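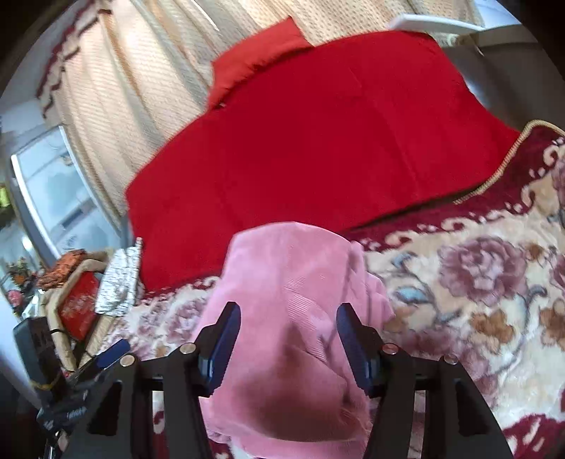 図2 赤い衣類とピンクの衣類

5. 冬の夜の焚きつけ(薪ストーブ Hakala 210)

いよいよ火を入れます!初めての冬の炎は格別ですから、あわてずゆっくり楽しみましょう。

1. 空気レバーを右いっぱいに開きます。
2. 炉床に太めの薪を2本、指2本ぶんの隙間をあけて並べます。
3. その上に細い焚きつけを井桁に5段積み、てっぺんに着火材を置きます。上から燃やすこの積み方、煙が少なくて本当に気持ちがいいんです。
4. 着火したら扉を少しだけ開けておき、炎が焚きつけ全体に回ってから閉めます。
5. 天板の温度計が210℃を指したら、空気レバーを中央まで戻します。炎がゆらりと大きくなる、いちばんの見どころです!

注意:運転中は本体も煙突もたいへん熱くなります。扉の開閉には必ず付属の革手袋を使ってください。衣類や寝具をストーブの上や周囲で乾かさないでください。

注意:灰は完全に冷めてから、ふた付きの金属容器に移します。

メモ:冷え込みの厳しい朝は煙突の中の空気が重く、煙が室内に戻ることがあります。丸めた新聞紙を1枚、先に燃やして煙突を温めてみてください。引きの良さに驚きますよ。

メモ:薪は9月までに割り終え、風の通る軒下に積んでおくと、冬の燃え方がぐっと良くなります。

煙突掃除の手順は第6章へ。

2020年12月改訂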